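Notebook, March, 4:40 pm. Gripper budget, second pass
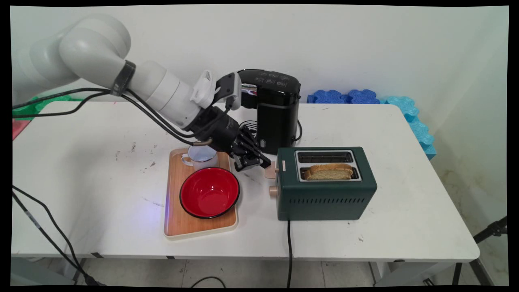
Do we need the second gripper this quarter?
Only if the toaster and coffee tasks have to run in parallel, and I haven't seen a schedule that says so.

Predik quote is 784 per set of fingertips, minimum order 3. Rin thinks that's fair. I don't, not until they tell us how long a set lasts. Their sheet says "extended life", whatever that means.

Adex wants 425 for the same shape in a softer pad, plus 49 shipping. Cheaper, but Sirkka asked for the drawing twice and got a brochure both times.

Cable sleeve and straps: leave off the order, we can get those locally.

Lauri H. wants a service contract added. What would it cover? Read the terms again, mostly phone support. Crossed out for now.

To do: ask Adex for one sample set. Ask Marjatta which budget line this comes from before anybody signs.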